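Millet Night Is Back, and So Is the Bracket

Well, friends, it has been a long winter for those of us who play Lirkix, and I want to thank everyone who kept showing up on the server through all those weeks of broken matchmaking. The latest patch seems to have settled things down at last, and our spring league opens on Monday, April 28, 2025, with 40 players signed up so far and room for seven more. That makes 47, and I would dearly love to see every slot filled!

Faustine Bailly comes in as the one to beat. She won the October league without dropping a set, mostly on the Rusov map, where her habit of holding the north bridge until the very last minute drove the rest of us up the wall. Bo-ram Cha has been practicing against that exact setup and tells me she has an answer. She would not tell me what it is, and believe me, I asked more than once.
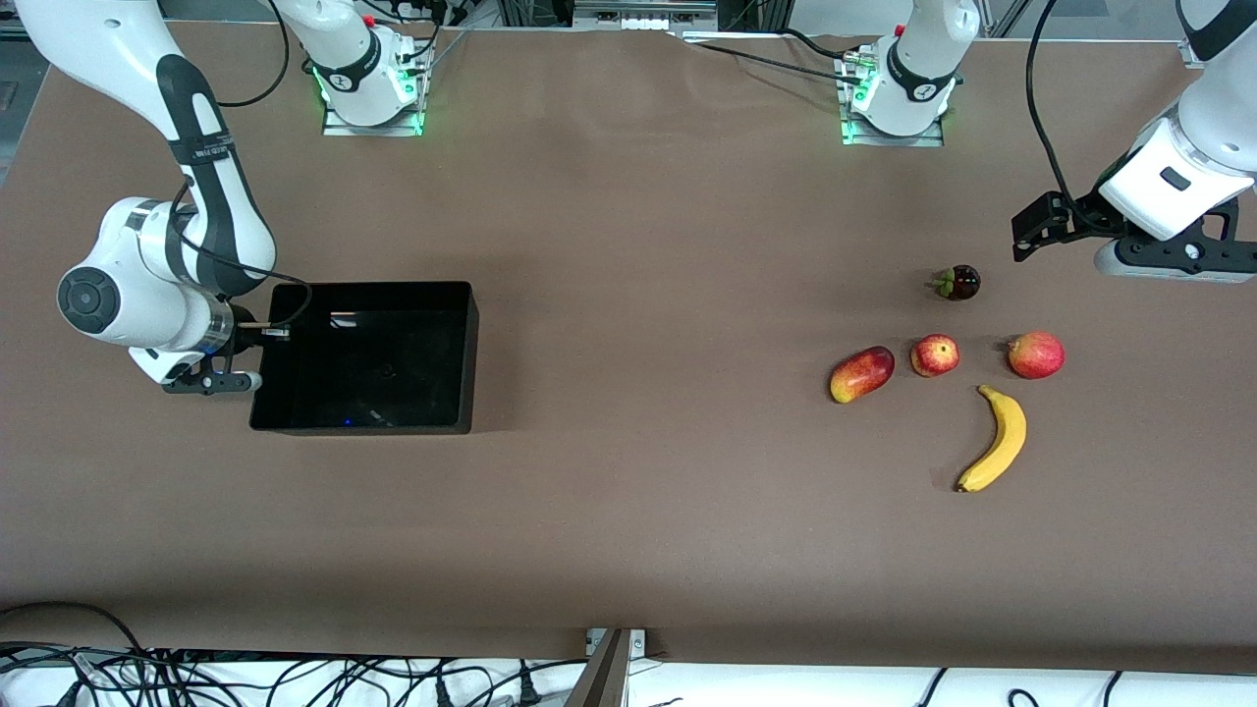
What's New This Season

Matches are now best of five from the first round on, which a good many of you asked for in the survey. The Dident character is allowed again after her stun was shortened — I know feelings run high on this one, so please give it a couple of weeks before writing to me in capital letters. Map bans go in before the match starts, and the lower seed picks first.

Kevin Carroll will be casting the Monday matches with Albane Mallet, and they could use a third voice for the later rounds. You don't need any experience, only a decent microphone and a fair knowledge of the game.

Signing Up

Post your player name and usual rank in the league channel, and say which evenings you can't play. If you'd like to be paired with a practice partner before your first match, mention that too and I'll do my best to find you one.

See you on the server,
Mortimer Oyelaran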